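Notebook, textile care bench — January
Entry: detergent residue in knits, second series
2 comments · 3 shares

08:40. Continuing from the first series. The question is still how much surfactant stays in a heavy cotton knit after a standard short cycle, and whether a second rinse is worth the water. Kamil Danko's position is that it is not. My position is that we don't have the numbers yet.

Setup unchanged except for the feed water. Building supply has been drifting in hardness since the Cleston main was switched over, so everything today is on the mixed tank. Hardness adjusted with calcium chloride, checked by titration at the start and again before the last batch. Both readings inside tolerance, values in the bench log.

Detergent is the Stositano powder, same lot as before. The Hosoda liquid is held for the third series. Do not swap them to save time — the liquid foams differently and the conductivity baseline has to be redone from scratch.

Extraction method: cut swatch, weigh dry, soak in deionized water at 40 C, shake, decant, read conductivity, repeat until two consecutive readings agree. Blank swatch carried through with every batch. The blanks were high in the first series and we lost most of an afternoon to it. Cause was the drying rack, which had powder on the lower bars. Rack has been washed and moved away from the dosing scale.

10:15. Batch A in. Dry load mass 867 g, which is on the light side for this drum. A light load tumbles too freely and the rinse looks better than it should. Noted, not corrected, because batch B has to match it. Anwara Thambiah suggested ballast cloths of plain woven polyester. Reasonable, but the ballast would need its own blank. Put on the list.

Spin set to high. Extraction efficiency depends on the spin more than I expected: whatever liquor is left in the cloth at the end of the wash carries surfactant into the rinse. Any comparison between machines is worthless unless the retained water is reported with it. The Ratham write-up leaves it out, so their table can't be set against ours.

11:50. Batch A out, weighed at once, hung flat. Ribbed cuffs and waistbands hold water well after the body of the garment feels dry to the hand. Swatches from now on to be taken in pairs, one rib, one body, labeled separately. Averaging them hides the effect we are looking for.

13:20. Batch B in, with second rinse. Same program otherwise.

14:45. Batch B out. Conductivity on first extraction is lower than batch A for body swatches, as expected. Rib swatches show a smaller drop. I would not call it a result with this many replicates. Kamil wants to plot it tonight. He can plot it, but the axis label should say uncorrected.

The probe was slow to settle on the last few readings. Cleaned with dilute acid, rinsed, stored wet. If it is still slow tomorrow it gets replaced from stock before any more swatches are read.

Folding surface:
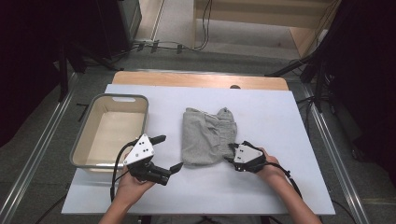 Gray knit folded on the white board, with the bin to its left.

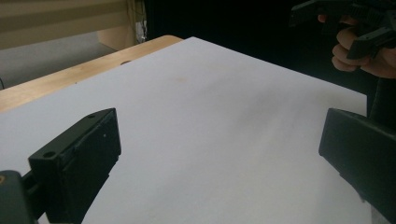

15:30. Abrasion side test. The rub counter was stopped at 2,000 strokes on the unwashed control and no pilling grade could be agreed on between the two of us. Grading under the window is no good at this hour. Repeat in the light box, both graders working separately, and compare afterward.

Open items:
— ballast cloths, with their own blank
— ask whether the mixed tank can be topped up overnight without losing the hardness setting
— recalculate first series with the corrected blank
— retained water column to be added to the summary sheet
— dosing scale is due for its check weight

16:10. Drain filter cleaned. More lint than after the first series, saved and bagged by batch in case we want the mass. Stopping here. Rib swatches from batch B are still in the second soak and will be read first thing.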